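Teaching two arms to lay a table: our first term

I've been meaning to write this up since February and kept putting it off, mostly because every spare evening has gone on the thing itself. If you follow this blog for the allotment posts, sorry, there are no beans in this one. It's all robots.

Some background. I joined the evening robotics club at Carkwood last autumn, having done a bit of hobby programming and absolutely nothing with moving parts. The club shares a big workshop with the woodturners, so the whole place smells of sawdust and burnt coffee, and I love it. Most people there build wheeled things. Line followers, maze solvers, a very fast little buggy that has taken a chunk out of the skirting board. A small group of us wanted to do something with arms instead, and that's how the kitchen project began.

We called it Plondidholm, after the made-up village in a bedtime story one of us tells her children. I argued for something snappier and lost the vote. It has grown on me.

What we're trying to do

There's a student and amateur challenge called the Kahsay, and it runs entirely in simulation. You get a virtual kitchen, two virtual arms and a list of everyday jobs: move this onto that, open the cupboard, clear the worktop. Your program has to do them with the objects in slightly different places every time. No soldering, no shipping a robot across the country in a suitcase, and no entry fee, which suited our club kitty very well.

I was a bit sniffy about simulation to start with. I wanted a real arm on a real bench! Then I worked out what we'd been spending on servos for the buggies and came round quickly. You can drop a pretend tomato all night long and there's nothing to mop up. You can also have several people working on the same kitchen from their own homes, so I've been able to carry on in my dressing gown at seven in the morning with a bowl of porridge next to the keyboard.

The first few weeks

We began by driving the arms by hand. One person had a game controller for each arm, and the idea was to record ourselves doing the jobs so the program could learn from the recordings. It sounds easy and it is not. Your brain wants the left stick to be your left hand, and it more or less is, until the wrist turns over and suddenly up is sideways. I spent my whole first session trying to pick up a croissant and pushing it gently off the worktop every time. Everyone was very kind about it.

After a while it clicks. I can't tell you when, but one evening I stopped thinking about the sticks and just reached for the thing. I went home grinning.

Our target was 2,000 recordings by the end of term. We got to 1,481, and I'm proud of that number even though it's short. A fair few of those were done in one long session when the heating had packed up and we all sat there in coats and hats passing the controllers round to keep our fingers working. We threw out the really bad ones, where an arm had got itself into a knot, and kept the merely clumsy ones. The Kahsay forum is full of arguments about whether clumsy recordings help or hurt. I have read up to 27 pages of one of these arguments and I still don't know.

Learning to write things down

The biggest change to how we work came from something dull. We started keeping a log. Every time anybody changed a setting, they had to put a line in a shared file saying what they'd changed and what they hoped it would do. Before that we had a horrible fortnight in which the left arm got steadily worse and we all blamed each other's code. It was a units mix-up, degrees in one file and radians in another, and it had been sitting there in plain sight the whole time.

So now there's a log, and I've become quite strict about it. I've even started one for the allotment.

We also began naming our test kitchens. Each layout gets a word so that we can say "it falls over in Fasivden" without having to describe the whole worktop. Fasivden is the one I've put the most hours into, and the one I'm fondest of, because it has a bit of everything in it.

What makes Fasivden awkward

The job sounds like nothing: gather the food together on the tray. A person would do it without looking up from the radio. For our two arms there are a few separate headaches, and we've been taking them one at a time.

1. The round things. A tomato rolls. If the fingers close a touch off-centre it squirts out sideways and goes travelling. We slowed the last bit of the approach right down, and that made a huge difference. The arm now creeps in like someone trying not to wake a cat.

2. The croissant. It's long and curved, so there's a good way to grip it (across the middle) and plenty of bad ones. Our early program always went for an end. We went back and recorded a big batch with nothing but croissants at every angle we could think of, and I may never fancy one for breakfast again.

3. Sharing the space. Food on one side and the tray on the other means both arms want to be over the middle of the worktop at once, and the cupboard door makes it worse when it's open. In Fasivden the tomato is already on the tray at the start, while the croissant and the red pepper are over on the right with the patterned placemat, so the right arm has to get past the door before it can do anything useful.

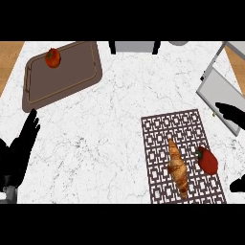
4. Knowing when to stop. This is the one I didn't see coming. With everything on the tray, the program would carry on fiddling, picking the tomato up and putting it down again a finger's width to the left. We had plenty of recordings of the job being done and hardly any of it being finished. So we recorded a batch where the driver completes the job, lifts both arms away and simply waits. It felt daft sitting there with a controller, doing nothing on purpose, but it helped.

Where we've got to

The round things are good now. The croissant is decent. The sharing is still a bit of a scrum, and my next job is to try having one arm wait its turn while the other is over the middle. It'll be slower, but the Kahsay gives you a fairly generous time limit and I'd much sooner be slow than tangled.

We're going for 2,000 recordings again next term, and I think we'll make it this time, as there are more of us. A couple of the woodturners have been wandering over during their tea break to have a go, and one of them turned out to be maddeningly good at it straight away – better than me after a whole term. I suppose if you spend your evenings holding a gouge against a spinning lump of ash you end up with steady hands.

If you're anywhere near Carkwood and fancy trying it, come along. You don't need to know any programming to drive the arms, and we're always short of drivers. We start at half past six and the kettle goes on at eight. Bring your own mug, as the club ones have mostly been used for glue.

Next post will be either the waiting-your-turn experiment or the broad beans, depending on which comes up first.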